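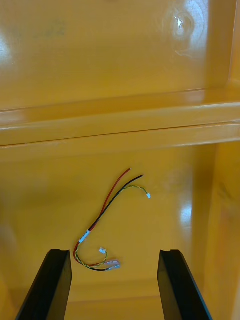

A wire harness in a parts bin, viewed from the wrist of one of the arms running Nerkudo's Mirkari software.

Home | News | Software | Components | Events

November
By Geetha Bangera

Nerkudo has released version 6 of Mirkari, its grasp planning package for two-arm workcells, with a rewritten module for flexible parts such as cables and wire harnesses.

Earlier versions fitted a rigid model to each part and chose a grasp from its outline. Version 6 traces individual wires by color through the wrist view, builds a graph of branches and connectors, and ranks grasp points along it. Label sleeves and other short stiff sections score highest. Free ends and twisted pairs are penalized. 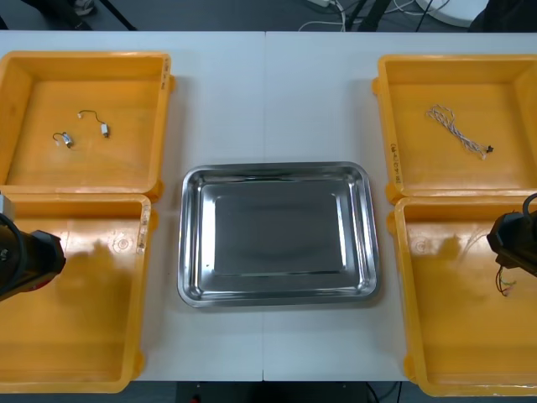

Both arms now share one planner. Each gets its own queue of bins, and the space over the central tray is reserved by whichever arm requests it first — a simple lock that replaces the timed handoff used in version 5. The fixed camera assigns parts to arms, and the wrist cameras take over for the final approach.

Nerkudo tested the release on a set of 314 recorded harness picks. Median planning time per grasp was 137 milliseconds on the cell controller, with no separate graphics card.

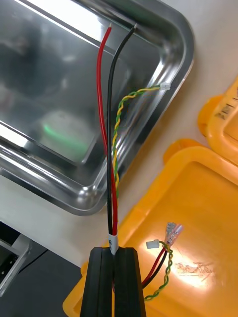
Glare remains a known limit. Reflections from polished trays and glossy bins can break a wire trace, in which case the planner requests up to 2 more wrist views before skipping the part.

Integrator Trarnirport will supply the update to existing users. A driver for Adugna controllers is due in a later release.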